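Bag Station FAQ: the dropped-strap fault

I get asked the same handful of things about the bagging station at Weltier, so I've put my answers in one place. I'll add to it when new questions come in.

What went wrong, in plain terms?

One arm let go of its strap and the other one didn't know. On a Friday in July the right gripper opened partway through a lift, and the left arm carried on as if it still had a partner. The bag swung, tipped, and threw its contents onto the table. No injuries, thank goodness! One very loud bang, though.

Why did the gripper open?

A timeout. I'd set a limit of 20 seconds on the grip command back when we were testing with empty bags (my doing, I'm not going to hide it). Lifting a loaded bag takes longer, so the timer ran out and the gripper went back to its default, and the default was open. I've since changed it so a timeout means hold and stop.

Did the emergency stop work?

Yes, but the person with the stop button needed a moment to realize what was going on, and by then the bag had already gone over. The stop did its job – it just can't catch a falling bag.

Is it running again?

It is, at reduced speed, with someone standing by. We've done 74 full lifts on the new settings without a drop. The target before we go back to normal speed is 500, so don't hold your breath.

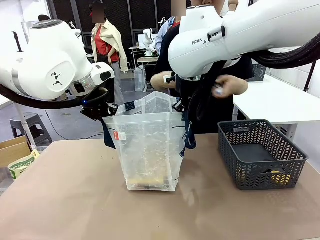

Ehsan Arain wrote in to say that holding on after a timeout isn't automatically the safe choice either, because a strap caught around somebody's wrist would stay caught. He'd like to see a release that a person can trigger by hand from either side of the table.

I think he's right, and I hadn't given it enough thought. There's a manual release on the list now, and until it's fitted the rule is simple: hands stay out of the straps whenever the arms are live.

How do the arms know about each other now?

Each one checks that the other is still gripping before it moves. If either side reports a lost grip, both freeze where they are. It makes the whole thing a bit slower and jerkier, and I can live with that.

Could a worn strap cause the same thing?

Not the same fault, but a similar mess. If a strap slips out sideways, the fingers close all the way and the width reading drops, so we watch for that too. Toss any bag with a frayed handle, please!

Where do I report a near miss?

Use the Sandora log, even for the small stuff. Put in the time, which arm, and what was in the bag.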